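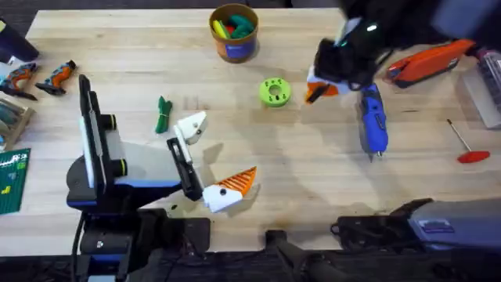 Senan Fahy

Braltoleck Handover
Two-arm planning and wrist perception for benches that are never tidy

Braltoleck Handover is a software package for people who own two robot arms and would like both of them to use the same table. It sits between your camera drivers and your arm controllers, works out what is lying on the bench, and decides which arm goes where and which one waits. The waiting is most of what you are paying for.

Plenty of planning tools assume a bare surface with one cube on it. We have never met this surface. Ours has a power tool on it, a red T-handle hex key, a tool case lying at a slant, and a few printed parts in white and orange that Handover has to tell apart from one another. If your bench looks better than that, the software will run fine and you may feel slightly overserved.

What's in the package

Bench Map. Builds a working model of the tabletop from a fixed camera, then updates it as things get moved. Objects are sorted into targets, obstacles and "leave it alone." You can edit the third group by hand, and you should. Out of the box it is generous to cardboard and suspicious of anything green.

Wrist Pass. Takes over for the last stretch of an approach, when the fixed camera mostly sees the back of the arm. It fits part geometry from the wrist view and corrects the grasp before the fingers close. Ribbed and slotted shapes get their own fitting mode. Earlier releases treated every rib as a separate object and planned for all of them, with great confidence.

Turn Taker. The scheduler. Each arm reserves the volume it is about to pass through, and the other one plans around it or holds. Reservations expire, so a stalled arm can't keep half the table forever. Priority can be fixed, alternating, or handed to whichever arm is already carrying something.

Replay. Logs joint states, camera streams and planner decisions on a single clock. Drag the slider back to the moment it went wrong and read why the planner thought it was a good idea. The reasons are in plain English. Some of them are hard to read for other causes. 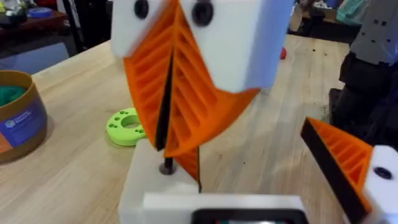

Solís wrote to us that Wrist Pass was the part they had planned to switch off, having a perfectly good grasp detector of their own, and that it was now the only module running on all their cells. They would also like the warning sound changed. They have asked for this more than once.

The warning sound can be changed in version 2, under Settings, Noises.

Specifications

Arms supported: 2 per bench, mixed models allowed
Planner update: every 90 ms with both arms moving
Bench Map object limit: 327 (we found it by testing, and it stays until someone needs 328)
Replay buffer: 1000 cycles, then oldest first
Cameras: one fixed, plus one per wrist
Scripting: Python, or the block editor if you'd like your colleagues to be able to read it
Runs on: any recent Linux workstation with a discrete graphics card

Works with

Zurkero motion controllers, directly. Alteck controllers, through the bridge module, which is included and adds one configuration file. The file is long. Start from the supplied template and change only the lines marked CHANGE. Other controllers can be connected through the open driver interface, and we'll look over your driver before you put it on hardware if you send it to us.

What it doesn't do

Handover is a planner and is not a safety system. Your emergency stop, guarding and speed limits stay exactly where they are. It won't calibrate your cameras for you, though it will complain about them in some detail. It doesn't learn new tasks by watching; you write the task, or you adapt one of the samples. Clear plastic is still a weak spot for Bench Map — boxes with see-through sides should be marked by hand as obstacles until the next release.

Licensing

One license covers one bench and both arms on it. Moving a license to another machine takes a minute and needs no email to anyone. Teaching labs pay the lower rate, shown at checkout. Updates are included for as long as the license runs, and the old versions stay available for download, in case you have a demo in the morning and have learned not to touch anything.

The trial is the full package with the Replay export turned off. Download the installer, plug in the fixed camera first, and let Bench Map finish its first pass before you enable the second arm.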